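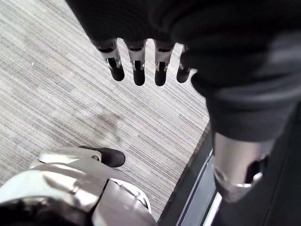
Bamska carpet in gray, with a fine linear pattern of light and dark stripes.

Fornico Adds Linear Gray to Bamska Contract Carpet Range

BROSSTEAD, September 21, 2015 – Fornico today announced that its Bamska line of contract carpet now includes Linear Gray, a low-contrast striped pattern for offices, corridors, workshops with finished floors and other interior areas with regular foot traffic. Orders are open to flooring contractors and facility managers through the Fornico trade desk in Brosstead.

Linear Gray uses narrow streaks of light and dark gray that run in one direction. The streaks vary in length and tone, so the pattern has no fixed repeat that must be matched at a seam. Installers need only keep the direction of the streaks consistent from one drop to the next. The pattern can be laid parallel to the longest wall, at a right angle to it, or on the diagonal. Diagonal layouts produce more offcuts, and Fornico recommends that contractors revise their waste allowance before ordering.

The first full installation of Linear Gray was completed in July at the Robles building in Brosstead, where 3,445 square feet of carpet was laid across the ground floor. The previous floor covering was removed and the concrete slab was ground, patched and tested for moisture before adhesive was applied. Work was carried out in two phases so that half of the floor remained in use at all times.

Product summary

Pile: level loop, solution-dyed nylon
Pattern: linear, non-matching, single direction
Pile weight: 18 ounces per square yard
Installation: full-spread adhesive over a sound, dry and level subfloor
Seams: sealed on both cut edges
Use: indoor only

Linear Gray is supplied from a single dye lot for orders of up to 288 square yards. Larger orders may be filled from more than one lot. In that case each roll is labeled with its lot number, and Fornico advises placing the change of lot at a doorway or wall line. Mixing lots within one open area is not recommended – small differences in tone are more noticeable in a striped pattern when the light comes from one side.

Rolls should be stored flat, indoors, in the original wrap. The carpet must be brought to room temperature before it is cut. Newly laid areas should be kept free of traffic until the adhesive has set, and rolling loads should be moved over protective board during the first days of use.

For routine care, Fornico specifies vacuuming along the direction of the streaks, with hot water extraction as needed. Spills should be blotted. Stiff brushes can raise fibers from the loop and should not be used. Chairs with hard casters should be placed on a mat.

With Linear Gray, the Bamska range now stands at 39 patterns and solid shades. Existing shades are unchanged, and the specification sheets issued for them remain valid. Cut samples of Linear Gray are available to the trade on request, along with a layout guide and the adhesive compatibility list.

About Fornico
Fornico supplies carpet, underlay and floor trim to the commercial market. The company's warehouse, cutting room and trade desk are located in Brosstead.

Press contact: Fornico Trade Desk, Brosstead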